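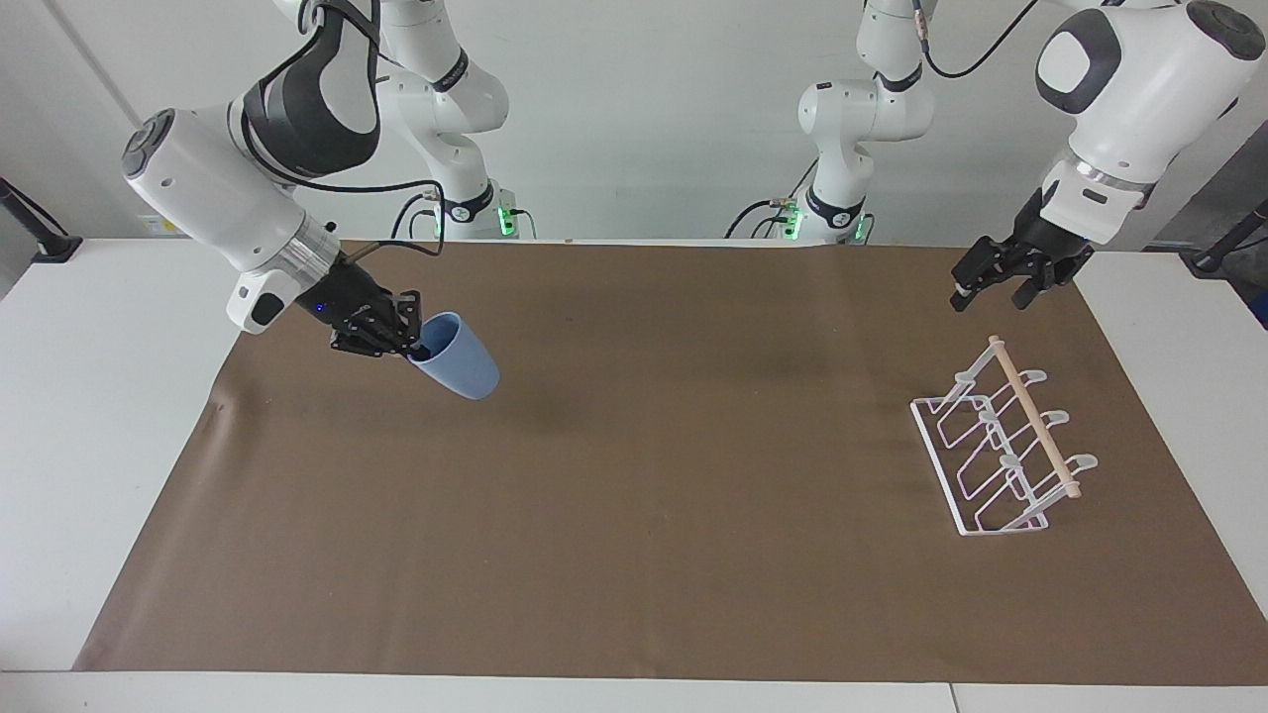 Drying rack, second attempt

Posted 2nd June

The old rack was a flat bamboo grid and it had two faults. Cups placed on it upside down sealed against the slats, so the inside stayed damp overnight, and the bamboo went gray at every joint. I replaced it with a white wire one, and I've been using it long enough to have opinions.

Wire has a smaller contact area. A cup rim resting on a flat board touches along its whole circumference. The same rim on wire touches at a few points, and air gets in everywhere else. Plastic cups benefit most. They hold very little heat after washing, so the water film doesn't flash off the way it does from a stoneware mug, and whatever is left has to drain or evaporate slowly.

Angle matters more than I expected. A cup set straight upside down keeps a ring of water in the recess of its base. Tilted, the recess empties by itself. I tried several of our plastic cups on the counter with a folded cloth under one side, and 14 degrees was enough for the shallow ones. The deeper Osei tumblers wanted 21. I measured this with a phone level taped to a spoon handle, so treat the numbers accordingly.

The slanted slots on a wire rack are meant for plates, but a small cup leans in them well enough. Hooks are better for anything with a handle. Mine takes small plastic hooks, and they can be arranged to suit what you own. I went through three layouts before settling on a staggered one. Two hooks at the same height put neighboring mugs in contact, and then they dry with a wet patch where they touch.

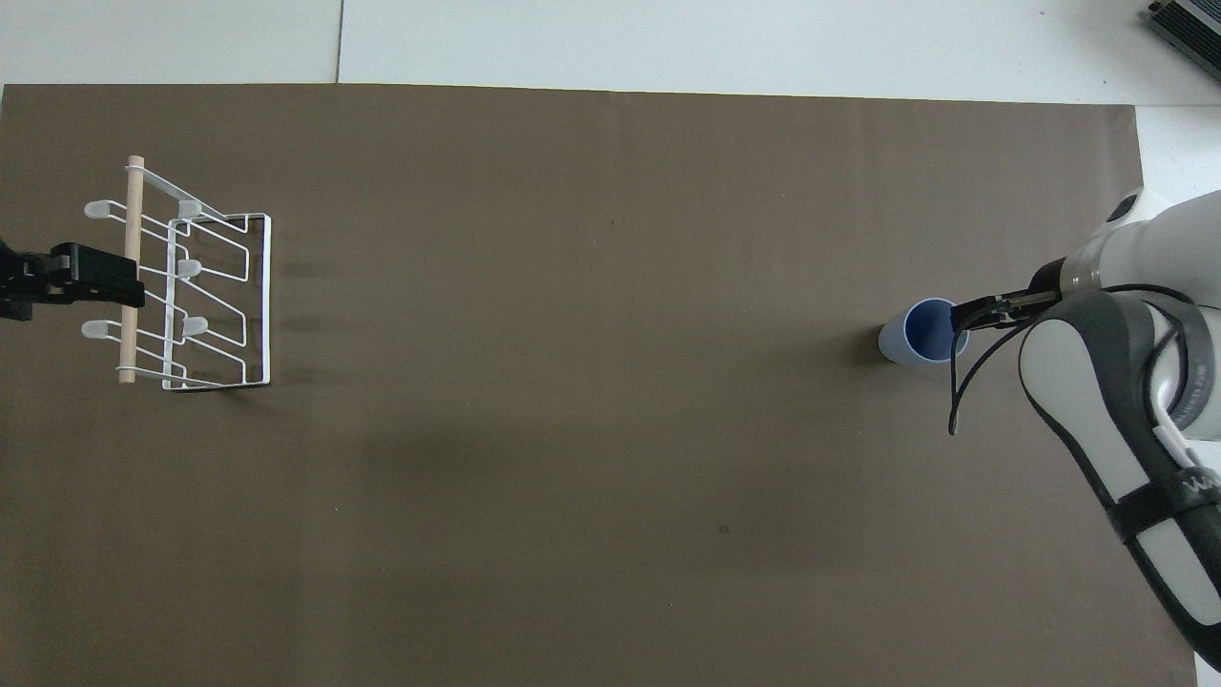 Spacing is the other variable. I leave a gap of one finger between hanging items. Fabrice Renaud, who has the apartment under mine and a Ruvix rack he swears by, hangs everything shoulder to shoulder and says it dries fine. His kitchen has a window that opens. Mine doesn't.

Now the surface underneath. A wire rack drips through, obviously, and you have the choice of a tray or a mat. I had a Sillitz tray for a while. It collects the water in one place, and then you own a tray of standing water. A mat spreads it thin. Dark brown hides tea stains, but it shows lint and every crumb, and creases take a while to relax if the mat arrived folded. Laying it face down under a few heavy books for 3 days got most of them out of mine.

Maintenance, for the record:

Wipe the wires once a week, along their length. Going across them catches the cloth.

Check the coating at the bends. Once it chips, rust starts at the chip and travels under the rest. A dab of enamel holds it for a season.

Take the hooks off and soak them. Scale builds up on the inside of the curve, where you don't see it.

Hang the mat over something to dry on both sides.

I'm still undecided about the Culler rack with the removable feet. It raises the whole thing by 7 millimeters, and that should help the airflow underneath, but the feet are sold separately and the last listing I found had them out of stock until July. If anyone has a set I'd like to know whether they slide on a damp mat.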